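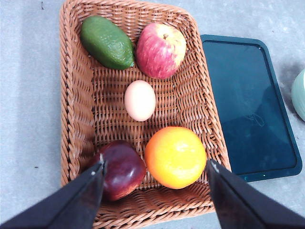 籠からトレーへ、果物を一つ移す。株式会社フレスタ(Flesta)の実証室では、この短い動作の記録が日々続けられている。同社は、食品の小分け作業を対象とする学習システム「Votine」の開発にあたり、人の操作による動作例の収集を昨年度から自社で行っている。収集業務を統括する担当者に、現在の取り組みと課題を聞いた。

担当者によれば、収集の単位は「一回の把持と一回の設置」である。操作者は手元の装置でアームを動かし、対象物をつかみ、指定の場所に置いて手を離すまでを一件として記録する。「当初は一件の中に複数の動作を含めておりました。しかし、途中で失敗した場合に全体を破棄せざるを得ず、効率の面で問題がありました。現在の区切り方に改めてからは、再収録の負担がかなり軽くなっています」

第一期の目標は2000件で、このうち700件を青果に充てた。りんご、オレンジ、アボカドのほか、卵も同じ籠に入れて扱う。形の似たものだけで揃えないことが方針だという。「丸い果物ばかりを続けますと、どの品物にも同じ閉じ方で臨む癖が記録に残ります。卵が一つ入るだけで、操作者の手の運びは明らかに慎重になります。その違いこそ学習させたい部分です」

品物の置き方についても取り決めがある。籠の中の配置は一件ごとに変え、隣り合うものの間隔を意図的に詰める場合もある。担当者は「指を差し入れる余地が少ない配置は、操作者には好まれません。ただ、実際の現場で品物が等間隔に並んでいることはまずありませんので、難しい配置を避けないよう依頼しています」と説明する。編み籠を採用した理由を尋ねると、「縁に高さがあり、指先が触れやすい。平らなトレーだけでは得られない例が集まります」との回答であった。

手首に取り付けたカメラの映像は、グルワル(Grewal)社の管理ソフトに送られ、操作者とは別の者が確認する。確認では、指先が対象物に届くまでの経路と、開閉のタイミングを重点的に見る。失敗例の扱いは社内でも意見が分かれた。「落下や空振りをすべて除くべきだという声もありましたが、持ち直して完了したものは残すことにしました。やり直し方も一つの例であると考えております」

操作者は2名一組で、およそ30分ごとに交代する。疲労が動作の速さに表れるためである。午後の遅い時間帯の記録には不要な停止が増える傾向があり、収録は原則として16時までとした。

今後は、共同で検証を進めるクルカリ(Clurkari)の配送拠点において、追加で500件を収集する計画である。照明や床の色が実証室とは異なる環境となる。担当者は「数を増やすことより、条件の偏りを減らすことに時間を使いたい」と述べ、収集手順書の改訂版を6月に関係部署へ配布する予定であるとした。

関連記事
・Votine 第一期収集の進め方について
・操作者向け研修の内容を見直し
・小分け作業における卵の取り扱い
・クルカリ配送拠点での検証準備

お問い合わせ|© Flesta 広報室|ページの先頭へ戻る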